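Drollville Snack Props: notes on the set

607 photos of pretend food and its packaging, taken in June. The listing from Santoro promised "realistic takeout." I have my doubts — the fries are far too thick, and the colors are kinder than any real fryer would be.

Labels cover the item, the packaging and which way up it is. Upside-down items keep their label; please don't rotate them to make the lettering easier to read. 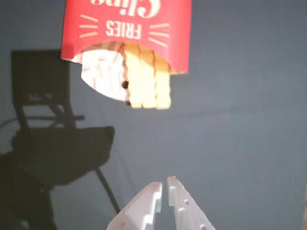 Fries carton, inverted. Label: fries, red carton.

Known problems: 8 files have no label at all. "Chips" and "fries" were used loosely by whoever wrote the first list, so check before trusting either. I would not use this set to judge anything about real food.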